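Cloth grasps: policy trained on handheld gripper demos keeps closing too early

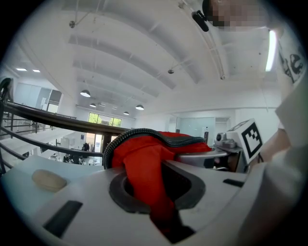
Wesine Help > Deformable Objects > maintained by the Jirkura Manipulation Group

Question

Asked in August by Hậu Nông

I am trying to reproduce the cloth result from the Oment report and I am stuck at the grasp. The setup is the usual one: demonstrations are collected with the handheld gripper, a fiducial cube is on the tool, and the policy is trained on the wrist view plus gripper width. The picture is from our collection side, with red fabric in the gripper.

I have 83 demonstrations of picking up a piece of cloth from a flat surface. The policy gets to the cloth reliably. Then it starts closing while the fingers are still above it, gets nothing or a tiny pinch, and lifts anyway. If I move the cloth a little closer by hand while it is closing, it gets a good grasp, so the finger force is probably fine.

Things I have tried:

Training longer. No change after a point, and the validation loss was already flat.

Lowering the learning rate. No change.

Adding a fixed offset of a few millimeters downward. This helps on the flat cloth but then it presses too hard when the cloth is bunched up.

Random crops and color changes on the images. A little better on other cloth colors, same early closing.

My evaluation is 34 trials with the cloth dropped from the same height each time. I call it a success if the cloth leaves the surface and stays in the gripper until the arm stops. With the plain policy I get 28 percent or lower depending on the day. The report has it much higher and does not say anything about a trick at the grasp.

Is this a data problem or a timing problem? I would prefer not to collect everything again if it is timing.

Answer 1 (accepted)

Despina Dumitrescu

It sounds like timing to me. You can check it in an afternoon without collecting anything.

When a person holds the tool, the width signal and the camera image are recorded by two different paths. Each path has its own delay. If the image is late compared with the width, then in your training data the fingers appear to close while the picture still shows them above the cloth. The policy learns exactly that. It is doing what the data says.

To check: open and close the gripper by hand several times, fast, with the fingers in view and nothing between them. Plot the recorded width over time. Then get the finger distance from the images (two small tags on the fingers is easiest, but you can click points by hand for a short clip) and plot it on the same axis. If the two curves are shifted, measure the shift and apply it to the whole set before you train. Do it on the raw logs, before any resampling, or you will be measuring your resampling code too.

Then do the same on the robot. This part gets skipped a lot. The robot has a delay from camera to policy and another from command to finger motion. The arm and the gripper usually do not have the same command delay. If the gripper reacts faster than the arm, it will close before the arm has finished going down, even when the training data is perfect. We send gripper commands later than arm commands by the measured difference and drop any actions in the chunk that are already in the past when inference finishes.

On our setup the alignment fix and the command delay fix each helped on their own. The early closing only went away with both.

I would remove your downward offset before testing. It hides the problem on flat cloth and you will not be able to tell which change did what.

Comments on this answer

Hậu Nông: I did the plot. The images are late compared to the width, and the shift is the same in all the clips I checked. Retraining with the correction now.

Hậu Nông: Retrained and tested, offset removed. It now waits until it is down at the cloth in most trials. It still closes early on some, mainly when the arm is coming in fast, so I guess that is the command delay on the robot side. I will do that next. Accepting this.

Despina Dumitrescu: Fast approach being worse fits with the arm lagging. Measure it with a step command, don't estimate it from the policy rollouts.

Answer 2

user Đàm

Agree with the above, but I would look at the demonstrations too. With cloth, people do not all grasp the same way. Some press down and then close, some close as they are moving down and scoop. Both work for a person because a person adjusts. If your set has 2 operators with different habits, the policy may start one and finish with the other.

Go through the clips and mark which style each one uses. If one style is in the minority, train once without it and compare. It costs you one training run. When we did this, the runs with one style were more consistent, although the best single trial came from the mixed set, so I would not read too much into a few good rollouts.

Also look at how bunched the cloth is at the start of each demonstration. If almost all of them begin with a raised fold, the policy has no reason to know what to do with flat cloth. For the next batch we wrote down the starting state before each take: flat, one fold, or heap. After that it was easy to see what was missing.

About your trials, dropping from the same height is good, but keep the start positions written down and reuse them for both policies. Otherwise you are partly comparing cloth shapes.

Answer 3

guest

have you tried a bigger gripper opening? we had same problem with towels and wider fingers fixed it. also check the screws on the linkage, ours came loose

Comments on this answer

Despina Dumitrescu: Loose linkage is worth checking, it shifts the width reading. Wider opening would not change when it closes.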